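Merkima releases version 2 of its Fliltora push-planning software

5/7/25

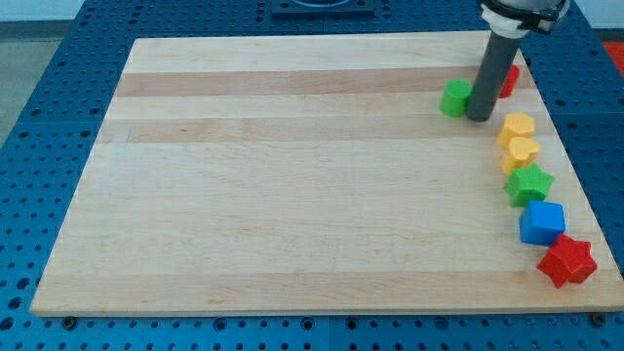 Merkima has released version 2 of Fliltora, its control and planning package for tabletop pushing with a single robot arm. The update replaces the scripted motion library in the first version with a planner that recomputes the path of the tool tip after each camera update. It also adds a text interface, so an operator can type a request such as "move the green star left of the blue cube" and have it converted into a goal for the planner.

Pushing is harder to plan than picking. A block held in a gripper moves with the gripper, but a block pushed with a cylindrical rod can slide, rotate or slip off to one side depending on where contact is made. Small errors add up over a long push. Blocks that touch each other make matters worse, as a push meant for one moves its neighbors as well. Version 1 handled contact between blocks by stopping and reporting a fault.

In version 2 the planner keeps an estimate of position and heading for every block on the board. It samples short candidate pushes, predicts the result of each with a learned contact model, and sends the best one to the arm controller. Only the first part of the push is carried out before the estimate is refreshed and the search starts again. The rod stays at a fixed height above the board during a push and is raised only when the planner needs to reach the far side of a block.

According to the release notes, the new planner completed 73 percent of requests in Merkima's internal test, which used a set of 700 typed instructions on colored blocks of several shapes. A request was scored as complete if the target block came to rest within 20 millimeters of its goal without another block leaving the board. Merkima did not publish a matching score for version 1, and the test set has not been made public.

Most of the remaining failures fall into two groups. In the first, the target is close to an edge of the board and the planner cannot find a safe way to bring the rod around behind it. In the second, the perception module confuses two blocks of the same color when the arm hides part of one of them. A partial fix for the second problem is included. When confidence in a block's identity drops below a set threshold, the arm backs away to a parking position and the camera takes a clear view before planning resumes. The threshold can be changed in the configuration file, and lower values give faster runs with more identity errors.

The perception module itself has been split from the planner and now runs as a separate process. It publishes block poses over a documented message format, so users can substitute their own detector. Calibration between camera and board is handled by a new command-line tool, which writes its result to a plain text file and warns if the file is older than the last recorded change to the arm mounting.

Merkima has also rewritten the logging tool, now called Padach. It stores the typed instruction, the estimated poses, the candidate pushes and the commanded tip positions on one time base. A log can be replayed against a modified planner without the arm connected, although the replay does not simulate new contacts and is useful only up to the point where the two plans differ.

Existing configuration files need to be converted with the supplied script. Motion scripts written for version 1 will not run. A driver for Kordestani arm controllers is included in the release, and support for other controllers is planned for December. Known issues include slow startup when the contact model is loaded from a network drive, and a rare hang in Padach when a log is closed during a push.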